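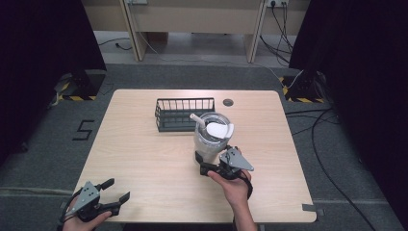
先说结论吧,懒得往下看的可以直接关了:Pudier这套双手夹爪,租可以,买再等等。

好了下面是碎碎念。六月开始用的,到现在攒了1,364条数据,基本都是桌面上的小活,抓杯子,放进筐,拿出来,再放进去。手腕快不是自己的了。中间换过一次固件,换过一次夹指的胶垫,跟客服吵过一次(不算吵,是我单方面着急)。

东西是从Raltent租的,他们做代理,也做培训。对接的人叫Tzu-hsuan Tsai,回消息很快,半夜也回,搞得我都不好意思半夜问了。租的是一对,左右手各一只,带线,带一个转接盒,带一个说明书,说明书写得一言难尽,后面讲。

开箱那天没什么可说的。箱子很重,泡沫很多,泡沫屑粘了我一裤子。

手感。

第一天觉得真轻,第三天觉得真沉。就是这么个东西。单只拿着没感觉,两只一起举着,连着录二十分钟以后前臂就开始发酸,再往后手会抖,手一抖那条数据就废了一半。我现在的办法是录20条停一下,喝水,甩手,看看窗外。Ruben Mertens跟我用同一套,他手大,说握把太细,我觉得刚好,所以这个真的看人。握把没有大小号可选,问过了,说“在考虑”。

扳机的行程偏长。夹硬东西没问题,夹薄壁的杯子就得练。塑料杯这种,捏重了杯壁会往里凹,捏轻了提起来往下滑,中间那个劲儿我练了差不多两个下午。带吸管的更烦,吸管一碰就歪,歪了你得放下夹爪去扶,扶完再拿起来,一条又没了。后来学乖了,从杯子下半截进,别碰盖子。

金属丝的筐也是个坑。夹指尖会卡进筐的缝里,卡住了千万别硬拽!先松扳机,再往后退。我硬拽过一次,胶垫撕了个口子。胶垫是耗材,不在保修里,65一片,一只夹爪要两片,自己算。

线。我要专门骂一下线。

线从握把后面出来,垂在手腕边上,正好是最碍事的位置。右手伸远一点线就绷,左右手一交叉线就缠。Mulder那家有个无线的版本,Annelies Verstraete她们组在用,说电池撑不了一上午,所以也别羡慕。我目前是拿魔术贴把线绑在小臂上,丑,但是管用。夏天会出汗,魔术贴底下会痒。

然后是软件。配套的叫Anuria,装起来顺利得让我起疑。界面就三块,左边列表,中间回放,右边一堆我从来不点的参数。优点:录完马上能看,左右手的开合曲线对得很齐,没见过错位。缺点:

不能批量改名。都什么年代了不能批量改名。

删除没有二次确认。我误删过43条,没有回收站,找Tzu-hsuan,他说本地缓存里可能还有,让我别关机,教我去翻一个藏得很深的文件夹,最后全捞回来了。这一段我给客服满分,给软件零分。

标定每次开机都要重做。说明书上写“视情况进行”,什么情况?没写。我的经验是每次都做,不做的话左手会偏,偏得不多,但是放东西进筐的时候刚好够你碰到筐沿。标定本身倒是不麻烦,两只夹爪合拢,张开,再合拢,等提示音。提示音特别小,旁边开着空调就听不见,我提过意见了。

说明书。英文版是Arnout Van Beek写的(扉页有名字),写得挺清楚。中文版明显是赶出来的,“夹指”和“夹头”混着用,有一页的左右是反的。我照着反的那页装了胶垫,装了半天装不进去,还以为是自己笨。建议直接看英文版。

再说说效果,毕竟租它是为了这个。拿录的数据喂给机械臂跑,抓杯子这一项比我们原来用手柄遥控录的要好,动作顺很多,没有那种一顿一顿的感觉。原来那套手柄录一条的功夫,现在能录好几条。放进筐这一项还不稳,有时候杯子会斜着进去,我怀疑是我自己录的时候手就不稳,不能全怪设备。下个月准备重录一批慢动作的再看看。到时候再写吧,如果没忘的话。

培训那块顺便提一句。Raltent送了一次线上培训,讲课的是Jennylyn Ocampo,讲得好,语速快但是不跳步,有问必答。她讲的一个点我一直在用:录之前先空手把动作走一遍,手肘往哪边让,身体要不要侧,想好了再拿夹爪。听着像废话,可是我照做以后废条少了一大截。培训录像只能看三十天,想看的抓紧下载,哦不能下载,那就抓紧看。

价钱不方便写具体的,每家谈的不一样。按月租,押金另算,押金比我以为的高。退租要检查夹指和外壳,外壳上小划痕说是不扣钱的,金属板那块我已经蹭花一点了,到时侯看他们认不认帐。

为什么说买要再等等,就是因为扳机和线这两个地方。听Tzu-hsuan的意思下一版会改扳机,没给时间。现在买了,过阵子出新的,肯定难受。租的话到时候直接换,补个差价。

有几个人之前私信问过我的,一起回了:

左撇子能不能用,能,左右两只是对称的,软件里可以设主手。

能不能单租一只,不能,问过两遍都不能。

桌子有没有要求,没有特别的要求,别太滑,别反光太厉害就行。桌面高度比较重要,太低了弯腰,录一下午腰会断。

小孩能不能玩,别吧,挺贵的。

先这样,空调师傅到楼下了,我得去开门。胶垫哪家的第三方能用的话求留言,65一片真的用不起。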